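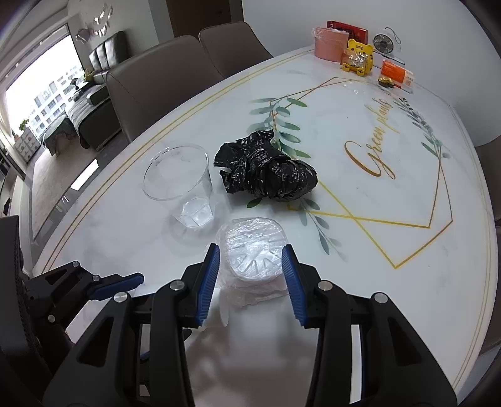 Round, flat items in clear plastic on a marble-patterned table.

Tatus automatic chain oiler: long-term review
By Rutilio Alvarado
October 2019

The Tatus is a gravity-fed chain oiler with an electronic valve. It was fitted in July to a Huerta 427 twin used for commuting and the odd weekend run, and has now covered 2872 miles. The chain and sprockets were new when it went on.

What you get

The kit consists of a reservoir, a control unit with the valve built in, a length of feed tube, a twin-nozzle dispenser and a bag of cable ties and adhesive clips. Oil is supplied, enough for the first fill and a little over. There is no handlebar controller. Flow is set by two buttons on the control unit, which has nine settings and a small red lamp that flashes the current one back at you when the ignition is switched on.

The unit opens its valve only when it senses movement. Power comes straight from the battery through an inline fuse, so there is no need to find an ignition-switched feed.

Fitting

I allowed a morning and used all of it. The reservoir went under the rear of the seat, where the Huerta has a gap beside the tool tray. The control unit has to sit below the reservoir and upright to within a few degrees, and on this bike that leaves one sensible place, inside the left-hand side panel. The supplied bracket did not reach. I made another from aluminium strip.

Routing the feed tube along the swingarm is simple enough but the clips are poor. Two let go in the first week, despite careful degreasing, and were replaced with better ones from the local motor factor. The dispenser is held by a stiff wire-cored tube which can be bent to shape and stays where it is put. Both nozzles should touch the rear sprocket on the side faces, just inside the teeth, at the seven o'clock position.

The instructions are printed on one folded sheet. The wiring diagram is clear. The section on bleeding the tube is not, and tells you to hold a button without saying which. It is the lower one.

In use

The recommended starting point is setting five. On the Huerta this was far too much, and put a line of oil up the wheel rim and across the tyre wall within a single tank of fuel. Setting three was still messy. I settled on two for dry weather and four for rain.

Changing between them means taking off the side panel, held by one screw and a pair of rubber grommets. It takes a minute, but it is not something I would do at the roadside in a downpour, and in practice the oiler tends to be left on whichever setting was right last week. The dearer Muvow has a switch on the bars for exactly this and I missed it.

Temperature matters as well. Oil thins as it warms, and the Tatus has no sensor to correct for it. During the hot spell in July the flow on setting two was noticeably heavier than it is now. One step down was enough to cure it.

Consumption has been modest. The reservoir is said to last 3000 miles on a middle setting, and mine was refilled once at the point when the level dropped below the sight line, well short of that, though the early over-oiling will account for a good part of it. Filling is by a soft bottle with a long spout. Keep a rag underneath.

Chain wear

The chain has been adjusted once, shortly after fitting. Slack has since stayed within limits, with no tight spots, and the rollers are clean and free of rust. The sprocket teeth show normal polishing. My previous chain, of the same make and lubricated by aerosol whenever I remembered, had been adjusted four times over a similar distance. The roads and the rider were the same, but this remains a sample of one.

The rear wheel does need wiping more often than before. A light film collects on the left side of the rim even on the lowest useful setting.

Faults

The valve has worked throughout. The lamp failed in September, leaving no means of confirming the setting other than pressing down to zero and counting back up. Odumik, who sold me the kit, sent a replacement control unit in four days and did not want the old one back.

Verdict

The Tatus does its main job well and costs a good deal less than the Muvow. The clips and bracket need improving, and the instructions want rewriting. For a bike that is ridden daily on similar roads it is worth buying. Riders who go out in all weathers and have to change the setting often should look at a system with a bar-mounted control.

For: steady delivery, simple wiring, reduced chain adjustment
Against: weak clips, awkward access to controls, no temperature correction
Tested on: Huerta 427, 2872 miles
Supplied by: Odumik (bought at full price)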